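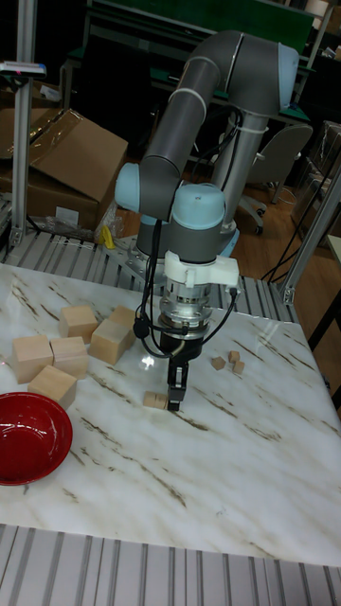

Aniela Szewczyk wrote to us in June that she had put off buying a proper wheelchair cushion for her father because every page she read seemed to be written for a hospital purchasing department, and she wanted to know whether somebody could just tell her, in ordinary words, what the thing felt like to sit on and how much trouble it would be to wash. Her letter has been pinned up over the desk ever since, and we've rewritten this page with it in mind. So if you already know your way around seating, please forgive the long way around. There is a short list of specifications near the bottom and you're welcome to skip straight to it.

Stevdale Pressure Relief Cushion
Made by Jiltix
Item 1193

The Stevdale is a wheelchair cushion for people who sit for a good part of the day and who have been told, by a nurse or a therapist or by their own sore backside, that they need something better than the flat pad that came with the chair. It has a firm foam base shaped to hold the thighs and hips in place, a softer foam layer on top of that, and a gel pouch set into the back half, where the sitting bones rest. Over everything goes a stretchy zippered cover with a grippy underside.

It's meant for people at low to moderate risk of pressure sores. We say that early and plainly. If you have an open sore now, or have had one that took a long time to close, or you can't feel your seat or can't shift your own weight, please talk with your care team before ordering this or any other cushion. They may want you on an air cushion or a custom-molded seat, and we would much sooner lose the sale.

How it feels

Most people say the first thing they notice is that they sit in it a little, where the old pad had them sitting on top. The base is scooped toward the back, and there's a low rise between the thighs that keeps the knees from drifting together. Some folks love that rise from the first minute and some need a few days to get used to it. If you slide sideways onto a bed or a car seat, the edges of the cushion are low enough that you shouldn't have to climb over anything, but do practice once or twice with someone nearby, because your seat height will have changed and your arms will be expecting the old one.

The gel feels cool when you first sit down. That fades as it warms to your body, and in a chilly room you may want to bring the cushion indoors well before you use it. Gel left overnight in a cold car gets stiff and unpleasant, and a stiff pouch doesn't spread pressure the way it should. Let it come back to room temperature on its own. No microwaves and no hair dryers, please - we have been asked about both.

Getting the right size

A cushion should fit the person first and the chair second, though with luck it will do both. Have the person sit up as straight as is comfortable, on something firm, and measure straight across the widest part of the hips. Then measure from the back of the buttocks to the bend behind the knee, and take a couple of inches off so that the front edge doesn't press into the calf. Those are your width and depth. Now measure the seat of the chair between the side panels and from the back upholstery to the front edge, and see how the two sets of numbers compare.

If the chair is a lot wider than the person, a wider cushion won't solve the problem, and you might find they lean to one side by lunchtime. Call us about that. We keep foam side wedges in the stockroom that don't have a page of their own, and they cost very little.

The Stevdale comes in 9 sizes. They're all on the drop-down menu, width first and depth second, and if you get them backward (people do, and so have we) we'll swap an unopened cushion and cover the shipping.

Remember the height, too. The cushion is 3 inches thick, and if you're replacing a thinner pad the footrests will probably need to come down or the knees will sit too high and push extra weight back onto the tailbone. Check that the armrests still meet the elbows and that the chair still rolls under the kitchen table.

Sling seats and solid seats

Many folding chairs have a sling seat that sags in the middle after a year or so, and a sagging sling will bend any foam cushion into a hammock over time. You can order the Stevdale with a rigid insert that slips inside the cover, under the base, and flattens things out nicely. It adds a little weight and has to come out, along with the cushion, before you fold the chair. On a chair with a solid seat pan you won't need it. Asfaw, who packs most of our seating orders, will put the insert in for you before it ships if you ask in the order notes, which saves wrestling with the zipper.

Setting it up

The gel goes at the back. There's a tag on the rear edge of the cover that says BACK and a small arrow on the underside, and still the most common thing we hear from unhappy customers is that the cushion was in the wrong way around. Push it all the way back until it touches the upholstery, press down so the strips underneath catch on the seat, and give it a tug from the front to be sure it's holding.

Once the person is seated, slide a flat hand, palm up, underneath the sitting bones. You should feel some cushion still left between your fingers and the seat. If you can feel the bone sitting right down on your hand with nothing to spare beneath, it has bottomed out, and a different model is called for.

Start with an hour or two the first day and look at the skin afterward. A pink patch that fades soon after getting up is common. Redness that stays, or any spot that feels warm, hard or boggy, or looks darker or purplish on brown or black skin, means stop using the cushion and call your nurse or doctor. Keep checking every day after that, morning and night if you can manage it. A long-handled mirror helps if you live alone.

And do keep moving. Lean forward, lean to one side and then the other, tip back if the chair tilts, on whatever schedule your therapist has given you. A good cushion buys you some comfort between shifts, but it can't do the shifting for you.

Washing and looking after it

Aniela, this part is for you. The cover comes off with one long zipper that runs around the back and both sides, and it goes in the washer on warm with ordinary detergent. Close the zipper first. Leave out the bleach and the fabric softener (softener clogs the stretch fabric and it stops breathing), and hang it up or tumble it on low. It dries faster than a bath towel. Lots of families buy a second cover so there's always one ready, and if accidents are a regular part of life we'd gently encourage it.

The foam should never be soaked. There is a thin moisture barrier around it under the cover, and that can be wiped with a damp cloth and mild soap and left to air dry. If liquid gets past the barrier and into the foam, the foam will need replacing. The gel pouch wipes clean the same way. Once a month, while the cover's off, knead the gel with your hands to move it back toward the middle, and look over the seams for leaks. The gel isn't sticky, but it makes a floor slippery, so mop it up promptly and call us for a new pouch.

Foam gets tired. It does so quietly, and the person sitting on it often doesn't notice. When the base no longer springs back after you press it with your fist, or there are dents that stay overnight, it's time.

Specifications

Item number: 1193
Thickness: 3 inches
Sizes: 9, see menu
Base: molded high-density foam
Top layer: soft viscoelastic foam
Insert: gel pouch, removable, rear half
Cover: two-way stretch, zippered, machine washable
Underside: non-slip
Rigid insert: optional
Latex: none in the cover, foam or pouch

Trying it and sending it back

You have 100 days to decide. For reasons of hygiene we can't put a used cushion back on the shelf, so a returned one is taken apart and thrown away, and we still refund it in full. All we ask is that you give it a fair try, have the size looked at, and call before you ship. Quite often it's a footrest or a sagging sling, and a ten-minute chat sorts it out. Covers and gel pouches can be returned only if the bag hasn't been opened.

If you're close by, the Madcombe showroom has a Stevdale on a chair you can sit in for as long as you like. Bring your own chair if you can, and bring whoever helps you with transfers. Sorin Toma is there most mornings and is glad to measure you at no charge, whether or not you buy anything. Parking is behind the building, and the ramp is on that side too.

A note on insurance

Some plans will pay toward a cushion and some won't, and the paperwork differs from one to the next. As a rule you'll need a prescription and notes from a visit where your seating was discussed. We'll gladly send your clinic the product sheet, but we can't promise you an answer from your insurer, so please get it in writing before you order if the cost matters.

Page last revised February 19, 2022. Prices are shown once you choose a size, and replacement covers, gel pouches and rigid inserts are listed under Stevdale parts.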